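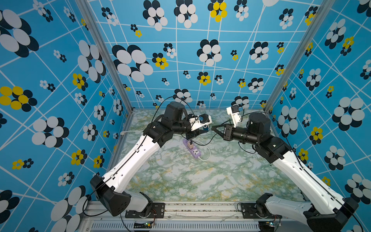

How to Set Up a Power Strip and Keep the Cords in Order

A power strip is easy to plug in and easy to set up badly. The steps below take less than 30 minutes for one desk, including the time it takes to clean up the old cords.

What you need

The power strip
Masking tape and a pen
4 hook-and-loop ties
A dry cloth

Step 1. Read the label

Turn the strip over and find the maximum load, printed in watts or amps. If it is in amps, multiply by 120 to get watts for a US outlet. Write the number on a piece of tape and stick it to the side of the strip.

Step 2. Add up what you will plug in

Check the label on each device or charger. A desktop computer and monitor might come to 400 watts together. A lamp and a phone charger add very little. Leave space heaters, kettles and hair dryers off the list and plug them straight into the wall.

Step 3. Place the strip

Lay it flat on a hard floor with the sockets facing up. Keep it off carpet and out from under rugs, and away from where your feet or chair wheels go. Wipe the floor first. The cord should reach the wall outlet with some slack. If it doesn't, get a strip with a longer cord. Do not plug one strip into another.

Step 4. Plug in one device at a time

Start with the strip switched off or unplugged from the wall. Put bulky adapters in the end sockets so they don't cover the ones beside them. Push each plug in by its body until it sits flush. To take one out, hold the strip down with one hand and pull the plug straight up with the other. Never pull by the cord.

Step 5. Label and route the cords

Wrap a small flag of tape around each cord, an inch or two from the plug, and write the device name on it. Run the cords along the base of the wall where you can. Gather any extra length in a wide loop and tie it loosely.

Step 6. Check it

Feel the strip after an hour of normal use. If it is hot or smells odd, unplug it at the wall and replace it.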